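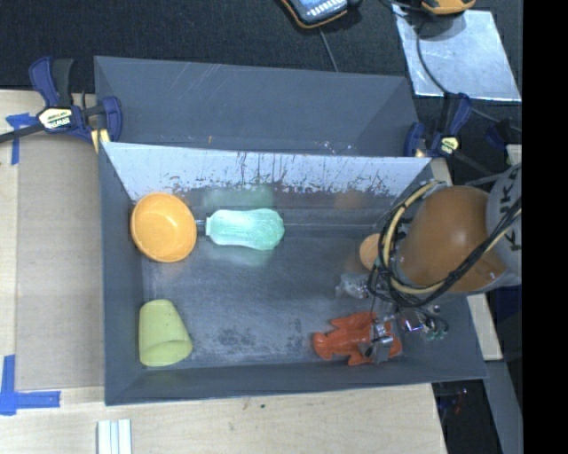
Home | Contents | Previous Chapter | Next Chapter | Glossary
Print this page | E-mail this page

Chapter 2
A Day at Pimden: Watching Robots Pick Things Up

I promised my editor that this book would start with math. Chapter 1 was supposed to have the coordinate frames in it, and Chapter 2 was supposed to have even more of them. Then I went to the open day at the Pimden lab one June, came home with a sunburn (the line outside was long) and eleven pages of scribbled notes, and threw out the plan. You'll get your coordinate frames in Chapter 3. First I want to take you along on the visit!

Pimden is a small place. It takes up the back half of a building that used to belong to a printing firm called Stergiou, and the old name is still painted over the loading door in letters as tall as I am. The lab works on one problem, which they call bin picking: you have a container with things in it, the things are lying any which way, and you want a robot arm to reach in and take one out. Then another one. Then the next, until the container is empty. My nephew can do this with a toy box in his sleep. It has kept grown engineers busy for decades.

Our guide was Ourania Mitsotakis-Vlachou, who runs the demonstrations and has the loudest voice I have ever heard from a person her size. She needed it. There were 40 of us packed behind a yellow line on the floor, plus two babies, and the compressor kept kicking in at the best moments. She started by asking us what we thought the hard part was. "The arm!" somebody yelled. "The hand!" yelled somebody else. She let us go on for a while and then told us that the arm was the part she worried about least. You can buy an arm. It will go where you send it, all day long. Knowing where to send it is the thing you can't buy in a box.

So let's talk about what's in the bin, which is where she started too. The objects look like the bottom of a kid's closet. A bowl, a cup on its side, a toy lobster, something green and see-through shaped like a bottle, a crumpled bit of clear plastic. I remember feeling a little let down by that. I'd been hoping for engine parts, I guess. But every one of those things is a nuisance in its own way, and by the end of the demo I had a real grudge against the clear plastic.

Take the bowl first, because you'd think a bowl would be easy. It's round, it's bright orange, you can't miss it. Now put it up against the wall in the corner, with its shiny inside facing up. Where do you grab? The side touching the wall is no good, because a finger has to fit between rim and wall and there isn't any room there. A bright highlight sits in the bottom of the bowl as well, and a highlight moves when you move the camera, even though the bowl stays put. A program that leans too hard on bright spots can be fooled by that. (We'll come back to reflections in Chapter 6, with pictures of my own kitchen.)

The green one is worse. Light goes through it and comes out the other side, so you get a green glow on the floor of the bin and another on the wall. Ourania had us vote on where the object stopped and its glow began. The room split almost down the middle – and we had human eyes and a couple of million years of practice. Many depth cameras, the kind that measure how far away things are, also have trouble with see-through stuff. They may report a hole, or the floor behind it, or nonsense.

Then the lobster. I loved the lobster. It has a rounded end and a lot of stubby bits sticking out along both sides, and no two places on it are quite the same width. Close a gripper on the middle and you might have a solid hold, or you might be balancing the whole toy on one little nub. A person feels that in the fingertips and shifts. A robot with no sense of touch finds out when the lobster drops.

While we were chewing on that, a man next to me who had driven over from Grasovow asked why the whole thing looked so messy. He meant the hose and the black cables looped over the arm, and I was glad he asked, as I'd been wondering the same. The answer was that an arm has joints, and anything that runs along it has to have enough slack to follow every joint through its turn. Pull the cables tight and something will rip. Leave them too loose and they'll snag on the bin or hang in front of whatever you're trying to see. People who work with arms spend a surprising part of their week on this, and it hardly ever makes it into textbooks. Well, it's in one now.

The bins get their own little lecture. There are clamps on the back corners of the front bin, ordinary bar clamps, the same sort I have in my garage. Why clamp a bin? Think about what the robot knows. It's been told where the walls are. If the bin slides an inch to the left, the robot doesn't slide its idea of the bin along with it, and the next reach may end with a gripper finger on the wall. A clamp is cheap and a bent finger costs a good deal more. You'll see blue tape on the tabletop too. I mark positions with tape all the time in my own shop, and I'd tell any student to buy a roll before buying anything else.

At the end somebody asked for a number, as somebody always does. Ourania had one ready: 2,018 picks logged on that setup since the lab's last big software change. She was quick to add that a logged pick is just an attempt. Some of those had been tries at the same stubborn object, around 20 in a row on one bad afternoon. I wrote that down and underlined it. When you read a success rate anywhere, in this book or out of it, ask what got counted as a try.

Before You Read On

Find a box with straight sides, a mixing bowl or a dishpan won't do. Drop in five or six things from around the house, and make sure one is clear and one is soft. Now pick them out using only your thumb and one finger, coming straight down from above, with one eye shut. Keep a note of which object you went for first and what you had to do about the ones along the walls. My class at Iltholm did this with wooden kitchen tongs and it got pretty rowdy, so maybe clear the table first.

Hang on to those notes. Section 2.1 starts with the question of which object to pick first, and you'll want your own answer in hand before I give you mine.

Previous Chapter | Next Chapter | Back to Top
Print this page | E-mail this page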